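Imprimir | Enviar por e-mail

A Valbona Kolev mandou-me na sexta-feira mais um artigo a prometer o fim das tarefas domésticas. Custa 4000 euros, o Drerkunik, e arruma a secretária sozinho. Pois. A minha secretária nunca foi o problema, mas vamos lá: um bloco vermelho, uma caneta, um tabuleiro roxo e um recipiente branco. 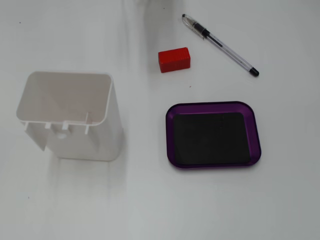

Qualquer criança de três anos despacha isto enquanto pede bolachas. À máquina, pelo que leio, pedem-se umas 400 repetições antes de se falar em progresso, e depois alguém muda o candeeiro de sítio. 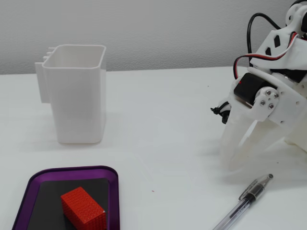 Tempo de leitura: 1 min | 137 palavras

Dou de barato que as garras impressas em 3D e um servo à vista saem mais em conta do que a tralha industrial. Agora, pegar num bloco ainda não é dobrar lençóis. Na Skestwood, onde trabalhei 18 anos, as caixas continuam a ser fechadas à mão. Quando a Fotov lá puser um braço que aguente um turno inteiro, eu volto a escrever.

Imprimir | Enviar por e-mail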